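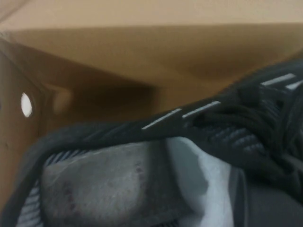 A sneaker in a cardboard box.

Gonden Letters Project Opens Its First 349 Pages to Readers

Mon 15 November

Readers who love old family papers have a treat waiting for them this week. The Gonden letters, written by a mother and her two daughters who ran a ferry landing and boarding house in the 1850s, are online at last, and the first batch of 349 pages is free to read from start to finish.

The transcripts come from Jevari, the small history press that brought out the ferry account books a few years back. Those books were fine for anyone who wanted the price of oats. The letters are a whole lot more fun! The mother complains about lodgers who leave without paying, the older daughter writes long, breathless pages about a flood that took out the lower landing, and the younger one keeps asking for blue thread and never seems to get it.

The full collection runs to 1,655 pages, most of it in one cramped hand that slopes downhill as the candle burned low (she says so herself, more than once). Each page went through two readings before it was posted. Spelling has been left as the women wrote it, so expect "shugar" and at least four ways of writing "Wednesday." Words that could not be read are marked with a dash, and readers who think they can make one out are invited to write in.

A paperback selection, The Landing at Rirska, came out in October and has already gone back to the printer. It runs 423 pages with notes, two maps and a very useful family tree, which you will want by the time the second set of cousins turns up. The chapter on the winter of 1857 is worth the price of the book. The river froze early, the boarding house was full, and the older daughter decided to teach the whole crowd to read from a seed catalog. Her account of the first lesson is wonderful.

Visser Books is carrying the paperback in both of its stores and will host an evening of readings from the letters later this season, with time afterward for people to bring in family papers of their own. No tickets are needed, but seats go fast at these. The date will be posted on the store's events page.

The next batch of letters covers the sale of the ferry and the younger daughter's move west, where she opened a dress shop and, we are happy to report, had all the thread she wanted. Those pages should be up before spring.

Filed under: Book News, Women's History, Letters & Diaries

Contact the editor | © Jevari. All rights reserved. | Back to top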